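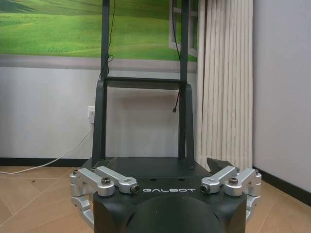 Budget robot : ce que le devis ne dit pas

9/15/22

Depuis février, je tiens un tableau de dépenses pour l'atelier. Au départ il comptait 3 lignes : le bras, la pince, le support. Je l'ai rouvert hier soir pour préparer la commande de fin d'année et j'ai dû faire défiler l'écran.

Commençons par la pince, puisque c'est elle qu'on me demande de racheter en double. Corps noir marqué GALBOT, biellettes en métal argenté de chaque côté, vis apparentes. Mécaniquement, je n'ai rien à lui reprocher, elle a l'air d'un objet sérieux. Ce qui me gêne, c'est la façon dont on la budgète. Tout le monde regarde le prix de l'ensemble, et personne ne demande celui d'un doigt, d'un axe ou d'un jeu de vis. J'ai posé la question à Stamier, qui nous fait la maintenance. Réponse : « sur demande ». J'ai demandé. J'attends.

Je me méfie beaucoup des tarifs sur demande. Chez Nadar, notre revendeur précédent, c'était pareil pour les câbles, et nous avons fini par payer 100 euros un cordon que j'aurais trouvé ailleurs pour une fraction de la somme, si quelqu'un m'avait donné la référence.

Le support, maintenant. Deux montants, une traverse, un piètement qui s'élargit vers le bas : un pied métallique, quoi. Garow en propose un à 470 euros hors taxes, livraison en sus. Plultadwood en fait un à 400 — moins joli sur la brochure, mais je ne vois pas ce que la brochure vient faire là-dedans. J'ai lu les deux fiches deux fois. La charge admissible est la même. Celle de Garow parle d'« écosystème », ce qui m'a plutôt décidé pour l'autre.

Aucun des deux ne fournit de quoi tenir les câbles. Regardez ceux qui pendent le long des montants, avec une fiche qui se balance dans le vide : voilà une ligne qui ne figure dans aucun devis. Des colliers, une goulotte, peut-être une demi-journée de travail. Ce n'est pas cher, mais il faut bien que quelqu'un la passe, cette demi-journée, et elle n'est jamais comptée.

Même remarque pour l'électricité. Le commercial m'a parlé d'une installation « sur prise standard », très bien. Il ne m'a pas parlé du nombre de prises, ni du cordon blanc qui court au bas du mur. Si on ajoute un deuxième poste, je veux un électricien avant la livraison, et je veux son montant dans le même tableau que le reste.

Reste la question de fond : faut-il une deuxième pince ? L'argument habituel, c'est qu'une pince de secours évite l'arrêt. Je veux bien, à condition qu'on me dise combien d'arrêts nous avons eus à cause de la pince. J'ai cherché dans le cahier. Les interruptions notées concernent surtout le logiciel, les réglages, et une fois une multiprise. Une deuxième pince n'aurait rien changé à tout cela.

Ma proposition pour l'instant : le pied de chez Plultadwood, les accessoires de câblage, l'électricien, et un petit lot de pièces d'usure dès que Stamier se décidera à m'envoyer un prix. La deuxième pince attendra qu'on me montre un chiffre. Si vous avez obtenu un tarif pièce par pièce pour ce genre de matériel, les commentaires sont ouverts — je prends aussi les vieilles factures.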